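Reaching Behind the Door: The Planning Software Taking Shape at Pliltville 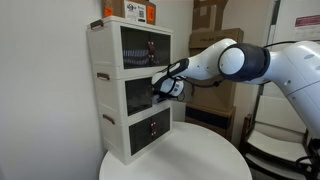
Household storage has long been an awkward subject for the engineers who write motion planners. A shelf is simple enough: the arm approaches from the front, and the space it must avoid can be described with a few flat surfaces. A cupboard with doors is another matter. The opening is narrow, the door itself moves, and once the fingers have passed the doorway the arm has very few ways of coming out again.

The Terkerard project, based at the Pliltville laboratory of the Boonyarit Institute, was set up to deal with this class of problem in software. Its main product is a planning and control package called Flininier, which runs on a standard collaborative arm and requires no changes to the hardware. The project is led by Kulap Ruangrit, who joined the Institute after several years of work on warehouse picking systems.

"In a warehouse one designs the shelf to suit the machine," Dr Ruangrit says. "In a home the furniture was bought long before the robot arrived, and we must plan for what is there."

Flininier divides a reach into 4 stages, which the team calls approach, entry, work and withdrawal. Each has its own limits on speed and force, and each must be planned before the arm is allowed to move. The last of them receives the most attention. Earlier versions planned the way in and left the way out to be calculated when it was needed. The result, on many occasions, was an arm that had reached its target correctly and then stopped, unable to find a path that did not pass through the side of the cabinet.

The present version works backwards. It first looks for a safe withdrawal from the target position and only then searches for an entry that leads to it. Planning takes longer -- the limit is set at 15 seconds, after which the request is refused -- but the number of stops inside a compartment has fallen sharply.

Perception has proved the harder half of the work. Tinted and see-through doors are a known difficulty for depth cameras, which may report the contents, the door, or nothing at all. A planner that trusts such a reading will treat a closed door as open space. The team's answer is to keep a separate record for every door in the model, marked as open, closed or unknown. Unknown doors are treated as solid until a light touch from the gripper settles the matter.

That touch is governed by the control layer, which reads the joint torques 200 times a second and compares them with the values expected for free movement. Should the difference pass a set threshold, the arm yields and the door record is updated. Choosing the threshold took much of the spring. Set too low, it reacted to the drag of the arm's own cables; set too high, it pushed light furniture across the table before responding.

Testing follows a fixed routine. Every change to the planner is run through 100 simulated reaches overnight, and those that pass are repeated on the arm the following morning. Failures are replayed in a viewing tool which shows the planned path beside the measured one. Dr Ruangrit considers this tool the most useful thing the project has written, although it was begun as a temporary aid and still lacks a proper name.

Work now turns to soft items. Cloth changes shape when gripped and may catch on a door edge during withdrawal, so a path that was clear for an empty hand may no longer be clear for a full one. A first version of the cloth model is due to be joined to the planner in May.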